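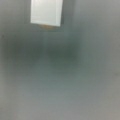 Page last changed: June, by Apolline Guillot

4. Checking and focusing the wrist camera

This section is for the Vallau cell with the Hidis wrist camera. Do it after each change of the camera or its bracket, and when the pick program reports "part not found" more than 2 times in one shift.

An unfocused picture of the table is gray and soft, and the edges of a pale part look smeared. If the live view looks like this at working height, continue with step 1. If it is soft only when the wrist is very close to the table, first raise the wrist to working height and look again.

CAUTION: Keep the cell in manual mode during all of this section. Only one person may hold the pendant.

1. Set the speed to 6 percent and move the wrist to the position FOCUS.

2. Clean the lens window with a dry lens cloth. Do not use compressed air, it pushes dust behind the window.

3. Wipe the table. Small dark specks which stay at the same place in the view when the wrist moves are on the lens window — specks which move with the table are on the table.

4. Put the white test card on the table, under the camera. The complete card must be inside the view, with all four corners.

5. Loosen the locking screw of the focus ring by half a turn. Do not take it out.

6. Turn the ring slowly until the edge of the card is sharp. The sharpness value on the pendant must be over 500.

7. Tighten the locking screw by hand and read the value again. It often falls a little. If it is now too low, repeat steps 5 and 6.

8. Look for a dark shadow across the table. If it comes from the wrist, turn the ring light on and lower the ceiling lamp with the dial.

9. Save the setting under CAMERA > STORE and write the value in the cell log.

Note: Faint horizontal lines in the live view can come from the lamps. Change the exposure one level and compare.

If the value stays low after two tries, do not force the ring. Call Didier Moulin in maintenance, he keeps the spare lens.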